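July, past eleven at night

Okay, so the fridge project (I'm calling it Risteo now, it needed a name) is eating my whole evening again and I'm not even mad! I'm still doing everything in the simulator before I bolt anything down at home, and tonight was all about reach. I ran 200 tries with the old wrist settings and 126 of them ended the way I wanted. Not great. The door bins are the big headache, because the arm has to get past them before it can do anything useful with the shelves.

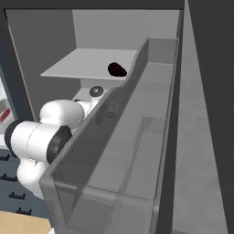 So I went into the config and moved the base a little, then changed the approach angle, then moved the base back (of course). Ran the whole batch again and got 132. Six more! I did a little dance in the garage anyway. The log is up to 1,751 lines and I still haven't cleaned up the part where I print the joint angles twice.

The other thing is the shelf heights. I typed them in from memory weeks ago and I have a bad feeling about the second one. Must measure the real fridge tomorrow before breakfast, with the good tape.

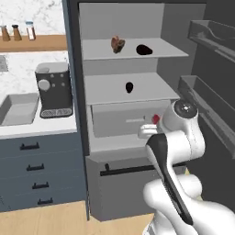 *Arm by the open fridge, gripper pointing left, drawers and coffee machine on the other side.*

Also need to order the Nasr bearings, and figure out whether the Gristska motor mount fits the bench or if I'm drilling new holes. I'd rather not drill. Bed now, the laptop fan is louder than the dishwasher.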